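Jodlow Twin-Arm Tabletop Cell: What We Saw at the Corkell Open Day

Category: Benchtop automation
Sold by: Corkell, direct only
Price: on request (we requested, see below)
Stock status: built to order, 9 weeks quoted
Our listing status: provisional

We don't normally list equipment we haven't had on our own floor for a month. The Jodlow cell is on this page because customers keep asking for it, and because Corkell invited resellers to an open day in May and let us stand next to one for most of a morning. Leonie Wieser and I went. What follows is what the brochure says, what the sales people said, and what we think after watching it. Those are three different things and we have tried to keep them apart.

What you get

Two arms on a shared square table, a gripper on each, clamps, a lit enclosure with dark fabric sides, a controller, and a license for Paulauskas, the control software. Training is two half-days at Corkell or one full day at your place, travel extra. The controller needs its own outlet and the enclosure needs more room than the drawing suggests. Measure your doorway, too. The frame ships assembled unless you ask for the knockdown version.

The brochure calls the cell "ready for everyday objects." That phrase appears four times and is never defined. I asked Eoin Tully, who was running the Corkell side of the day, which everyday objects. He said the point was that you don't have to choose. I have bought enough machinery to know that you always have to choose.

What the demonstration covered

There were two sessions, one at 9:30 and one after coffee. Both used kitchen things, toys, blocks and scraps of wood. No cartons with tape hanging off, no bags, nothing with a barcode on it. If your work is kitting small rigid parts, that may be close enough. If you pack anything soft, you learned very little by driving out there.

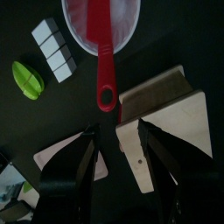
Household objects and the Jodlow cell, Corkell open day 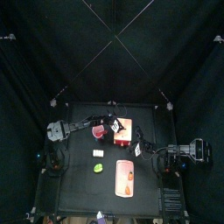

Corkell's figure for the day was 157 pick attempts across both sessions. I don't dispute it, but I would like to know what counted as an attempt. When an arm closed on nothing, backed off and tried again, the screen seemed to log that as a single pick. Leonie asked whether retries were counted separately and was told the information was "in the data." We have asked for the data. So far we have a second copy of the brochure.

Jurgita Baranauskienė, who set up the table between runs, was the most useful person in the building. She told us plainly that she knew which objects gave trouble and which didn't, and that the layout had been rehearsed. Good for her. We asked whether we could lay the table ourselves, and for the last part of the second session we could. The cell was slower with our layout. It still got through most of it, and it stopped politely when it couldn't, with both arms pulled back and a message on the screen. I have seen much more expensive equipment handle a bad grasp by throwing the part on the floor.

Things we liked

The arms stay out of each other's way. I went in expecting a collision and didn't see one, even when both were working toward the middle of the table. The enclosure keeps the overhead lights from interfering, and you can work next to it without being dazzled. It is also quiet enough that you can hold a conversation over it. The clamps look simple, and Jurgita says she can have an arm off its mount in under ten minutes. We didn't see her do it.

Things we didn't

Lighting. Everything we saw happened inside that dark tent. Corkell says the cell will run without the fabric, but would not take it off for us, even for one pick. Until somebody does, assume the enclosure is required and plan your floor space that way.

Speed. The brochure gives no cycle time. I timed a handful of moves on my watch and the slowest took 58 seconds from the arm starting to the part being let go. Most were a good deal quicker. A person would have beaten every one of them with a cup of coffee in the other hand. There are good reasons to buy a cell anyway (night shifts, dull work, sore wrists), but "matches manual throughput," as it says on page two, did not happen in front of me.

Cables. They run in loose loops near the wrists. Eoin says the production version has them tidied up. Ask to see the production version.

Support. One technician covers our whole region. His name is Normunds Žukauskas, he is clearly very good, and he can't be in two places.

Compared with the Stadel

We also carry the Stadel single-arm bench unit, so take this with whatever salt you like. The Stadel does less, needs fixtures for almost every part, and is boring to watch. It has also been in service with 6 of our customers long enough for us to know what breaks (the fingertip pads, mostly, and we keep those on the shelf). If your parts all look alike, buy the Stadel. If they vary and you can live with a slow cell, the Jodlow might earn its space. I would want a paid trial before saying it more strongly than that.

Pricing and terms

Corkell wants a site survey before giving a number. The survey is billed, and credited back if you order. Software updates are included for the first year. After that the Paulauskas license renews annually at a rate nobody at the open day would put in writing. Get it in writing.

Before you order, ask Corkell for:

The pick log from a demo, with retries shown
A run using your own parts, laid out by you
A run with the fabric off
The second-year license price
A reference customer who has had a cell for at least six months

Trial units

Žydrūnas Grīnberga on our equipment desk is trying to get a Jodlow in here on loan for up to 9 weeks. If it happens, customers with an account can book a half-day and bring a box of parts. Send him a short note with the part sizes, weights and what you want done with them. Please include the awkward ones.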